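How to Count Moths in Your Backyard Without Losing the Whole Night

Moths have a public relations problem. Butterflies get the greeting cards, and moths get blamed for the sweater. But there are a great many more of them, they come to you, and you can study them in a bathrobe. If you have a porch outlet and a white bedsheet, you already own most of a research station.

The method below is the one our group in Brumholm has used for four summers. It was worked out mostly by Hernán Chávez, who has forgotten more about underwing moths than the rest of us will ever learn, and who is not above texting you at 1 a.m. to correct your spelling of Catocala.

What you need

A white cotton sheet, flat, not fitted. A fitted sheet will gather itself into a hammock and your moths will be in the folds, where you can't see them.
A clothesline, or two trees and some cord.
A light. A blacklight bulb is best. A plain porch bulb works, though you will get more June beetles than you bargained for.
A few clear jars with lids.
A notebook and a pencil. Pens quit when the dew comes down.
A flashlight with a red setting, or red cellophane and a rubber band.

Step 1: Pick the night

Warm, cloudy, still, and moonless is the ideal, and you will get that combination twice a summer, both times when you have to be up early. Settle for warm and still. Wind is worse than the moon. A light drizzle is fine for the moths, less so for anything plugged into an outdoor outlet, so use one with a ground fault cutoff and keep the cord connection off the grass.

Step 2: Hang the sheet

Hang it so that the bottom foot or so lies on the ground, toward the light. Plenty of moths land low and walk. Weigh the hem down with stones and look where you step, all night long. Set the light in front of the sheet at chest height.

Warn the neighbors. A glowing purple bedsheet in a dark yard raises questions, and it's better to answer them in daylight.
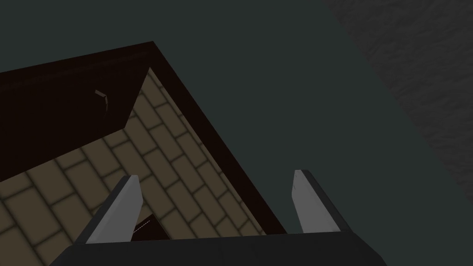 Step 3: Wait, then check on a schedule

Turn the light on at dusk and go inside. The first half hour is mostly midges. Check at 10:00, 11:00 and midnight, and write down what is on the sheet at each check. Standing there the whole time won't bring in more moths, and it will bring in mosquitoes.

At each check, take a picture of anything you can't name. Get one shot straight down on the wings and one from the side. Leonie Rutherford, who sorts the photos for our group, would like me to add that a blurry brown triangle is not a record. She has a folder of them.

Step 4: Use the jars sparingly

If a moth won't sit still, ease a jar over it and put it in the refrigerator for ten minutes. It will calm down enough to be looked at. Tell whoever else uses the refrigerator. Let the moth go in the bushes when you're done, well away from the light.

Step 5: Put a name on it

Start with the shape at rest. Flat against the sheet with all four wings showing is very often a geometer. Wings folded like a tent over a stout, furry body could be several things, and this is where the evening gets long. Write "small, gray, annoyed" if that's as far as you can get. It's a perfectly good note to come back to with a field guide.

Our list for the Doolan Creek side of town stands at more than 1116 species, and plenty of those began as a question mark in somebody's notebook.

Step 6: Lights off

Shut the light off after the midnight check. Moths left circling a bulb until morning aren't feeding or mating, and the wrens will have found your sheet by sunrise and will treat it as a buffet. Shake the sheet gently over some shrubs, look in the folds one more time, and hang it in the garage to dry.

Do not wash it with anything scented. Do not, whatever the hour, put it back on the guest bed.

When to stop for the year

We run through September and quit after the second hard frost. A few winter moths fly later than that, and Hernán will be out there with them. You are welcome to join him. Bring your own thermos.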